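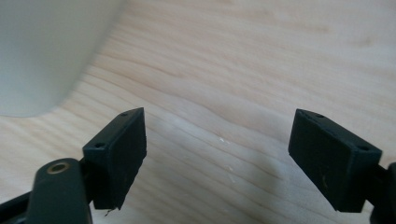 Our neighbor across the hall told us, when we knocked to ask for a few minutes of her time, that a dinner table is only worth the space it takes up if people sit down at it together, and that hers had become a very expensive mail shelf. We wrote it down word for word on the stairs, and it more or less became the question behind our whole report.

What we wanted to find out was how families in the Brarura apartments use their tables during an ordinary week in March. We gave out a short diary sheet and got 31 of them back, which made us very happy (our teacher had warned us to expect half that!). Each household wrote down who ate, where they sat and when the meal began.

The results were more mixed than we thought they would be. In 16 homes everyone ate together on most evenings, usually some time after 6 p.m. In eight homes the table was mostly for homework, bills and sewing, and people ate on the couch or standing up in the kitchen. The rest did a bit of both, depending on work shifts and soccer practice. 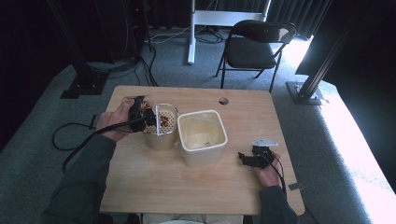
Shift work mattered a lot. Several parents at the Lakton bakery leave before sunrise, so their big shared meal is a late lunch, and our sheet only had a line for dinner. We should have caught that when we tested it on our own families – we eat at six and simply didn't think of it. Three households drew in an extra line for lunch, and we were grateful to them.

If we did the project again, we would keep the diary going for longer and hand it out at the Zervas grocery as well, where we'd meet people from the houses down the hill. We would also ask the younger kids, who had plenty to say about who gets which chair.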